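Support > Office Furniture > Flatik Desks > Setting Up a Shared Room > Section 7

Print this page | E-mail this page

7. Placing Desks, Power and Seating

This section applies to Flatik white-top desks and to the small side tables with a dark top. Complete Section 6 (leg assembly) before starting. Two people are needed to move a desk.

7.1 Desk position

1. Clear the floor along the wall where the desks will stand. Sweep plank floors before moving any furniture.

2. Lift each desk by the frame and set it down in position. Do not drag it. Leg ends will mark a wood-look floor.

3. Turn desks fitted with a cable hole so that the hole is on the side nearest the power supply.

4. Leave a gap of 2 inches between the desk and a painted wall. For brick, leave more, as the surface is uneven and will chip the edge of the top.

5. Check that all leg ends touch the floor. Adjust the feet as described in Section 6.

Note: A desk may be set at an angle to the wall if the room requires it. The gap in step 4 is then measured at the closest corner.

7.2 Power strip and cords

Cords are run after the desks are in place and before chairs are brought in. A cord that is longer than needed should be taken up under the desk. Slack left on the floor catches feet and chair bases.

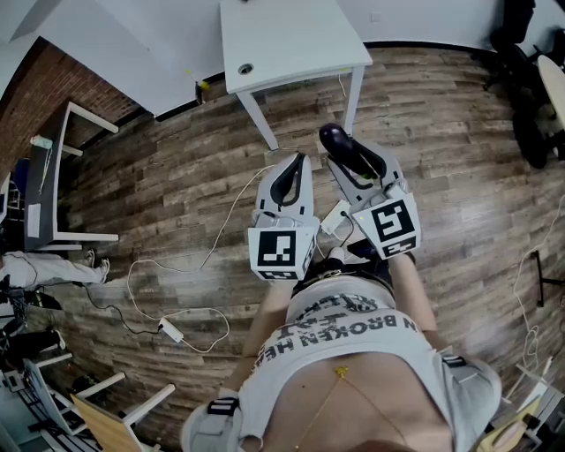
Fig. 7-1. White desk with round cable hole; power strip and looped cord on the floor.

1. Unplug the strip from the wall outlet.

2. Set the strip flat, outlets facing up, against the wall or behind a desk leg.

3. Gather the excess cord into one flat bundle and fasten it with the two ties supplied. Do not wind it tightly.

4. Pass equipment cords down through the cable hole and connect them to the strip.

5. Plug the strip into the wall outlet.

CAUTION: Do not plug one power strip into another. Do not run a cord under a chair mat or across a walkway.

CAUTION: Keep open drink containers off any desk that has a strip beneath it. Bottles must be capped.

7.3 Side tables

Side tables are intended for light items -- paper, small devices, a water bottle. They are not fitted with a cable hole and should not be used for equipment that stays plugged in.

1. Place the side table against the wall, clear of the door swing.

2. Wipe the dark top with a dry cloth. Wet cleaners leave streaks.
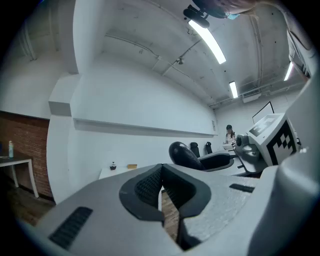

3. Keep one side of the table open so that items can be reached without leaning over a desk.

7.4 Chairs

1. Bring chairs in last. Allow 46 inches behind each desk where people need to pass.

2. Set the seat height before the armrests. Armrests must clear the underside of the desk top -- check this with the chair pushed fully in.

3. Repeat the check whenever a chair is moved to another desk.

Note: Replacement cable ties and foot pads are listed in the parts table, Section 9. For rooms laid out under the Prollska plan, contact Rhonda Carrier at the Plisville office before changing desk positions.

Contact Flatik Support, Plisville | Copyright Flatik. All rights reserved. | Back to top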